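Money corner: what we're asking for in January

Hello again, it's me with the budget pages. I know half of you skip straight to the recipe swap, so I'll try to keep this lively!

The short version is that the second arm is going on the wish list, and I'd like your thoughts before I fill in the form. The long version starts with a spreadsheet I made last summer, which had one line on it that just said "robot stuff." Please don't do that. When I sat down on 17th June to work out what the tabletop project had cost us so far, I found receipts in three different places and one folded up in my coat pocket (mine, sorry, it was for fingertips).

So now we have proper lines. The arm itself is one. Gripper parts are another, and they deserve it, because fingers and fingertip pads wear out or get swapped and we never plan for that. Then there's cabling, the table and clamps, and a line I've named "things for it to handle." That last one gets laughs at meetings, but we went through 16 different small purchases under it this year. Bottles, pouches, markers, folders, all the dull stuff that lives on a desk. If you want an arm to be any good around ordinary clutter, you have to own some ordinary clutter.
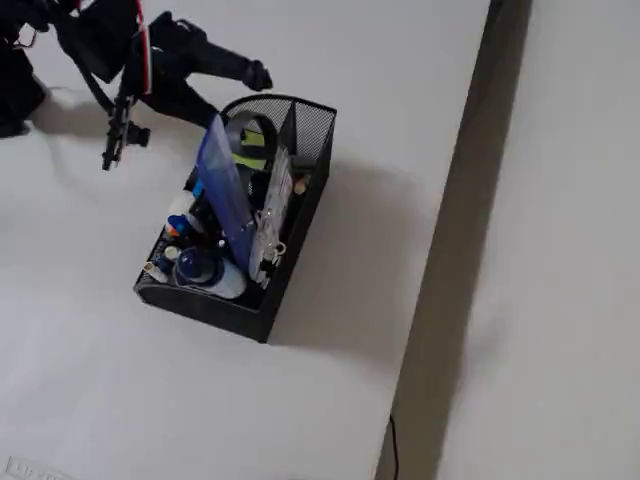
Back to the big item. I asked for quotes from two suppliers. Ternico came back fast with a bundle: arm, controller, a basic gripper and a year of phone help. Girari sells the arm on its own for less, and then you add what you need, and by the time I'd added what we need there was $882 between them, with Girari still the cheaper. That sounds like an easy choice until you look at spare parts. Ternico keeps them in stock here. Girari ships them in, and we've all seen how a week can go by when we're waiting on one small bracket.

Myrtle Kowalczyk over on the Espinoza site bought from Girari two budgets ago and was kind enough to let me pester her on the phone for most of a lunch break. She's happy with the arm. What she'd do differently is buy a full set of spare fingers on day one, while the shipping is already paid for. She also told me to measure the table before ordering anything, and then measure how far the arm swings when it isn't doing what you wanted. Good advice! Our current tabletop is fine for one arm, but with two I think we're looking at a second table or a much longer one, so I've added a line for that too.

A few people asked about leasing through Tilix. I did look. The monthly figure is friendly, but there's a $100 fee each time you change the gripper type, and the way we work that would add up by spring. If we only ever wanted one gripper I'd feel differently.

What I need from you:

Anything you replaced this year and paid for yourselves. Even tape. Even the little cable ties.
Your honest guess at training hours, for you and anyone new.
A yes or no on the second table, and where on earth you'd put it.

Send it by email or leave a note in my tray. I'll have a draft budget with both quotes side by side in the next newsletter, and there will be time to argue over it before it goes in.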